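## About Fornley Travel

Fornley is a small travel firm that plans city breaks and longer tours in the Gulf and the wider Middle East. Shirin Shahbazi and Bijan Salehi opened it above a dry cleaner's with one desk and a list of 26 hotels they had slept in themselves. The list has grown to 153, and we still don't sell a room that one of us hasn't stayed in.

Most of our customers are travelling to the region for the first time. They ask what to wear, whether they can get a drink with dinner, how the weekend works and what shuts during Ramadan. We send written answers to all of that before taking a deposit, along with a plan of each day that can be changed up to two weeks before departure.

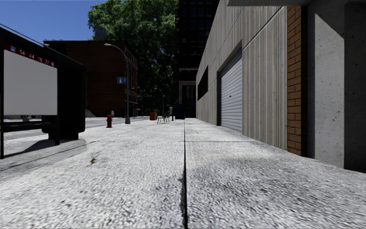
We book flights, hotels, drivers and guides. We don't book cruises or stag parties. Groups are kept to eight people, and about half our trips are for couples or people going alone. Visas are handled by Jamshid Abbasi, who joined us from a shipping office and reads the small print so that you don't have to.

Last year we arranged trips for roughly 800 people. After each one we send a short form with four questions, and we read every form that comes back. The most common complaint is that our days start too early. Desert drives in June do need an early start, but we have moved the museum visits to ten o'clock.

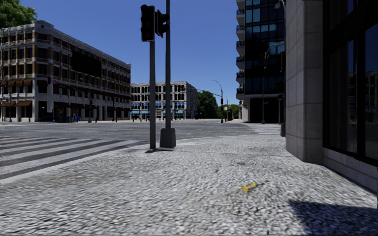
Ardalan Sharifi wrote to us that the later start was welcome but the souk evening was still too short, and that he would gladly have given up the second museum for another hour among the spice stalls. The evening now runs until the shops close, and the second museum is optional.

### Prices and payment

Guided tours carry a deposit of £500 per person, with the balance due six weeks before you leave. Our planning fee is included in the price.

### Visiting us

The office is open on weekdays from nine to five. Please ring first if you would like to sit down with Shirin or Bijan, as one of them is usually away.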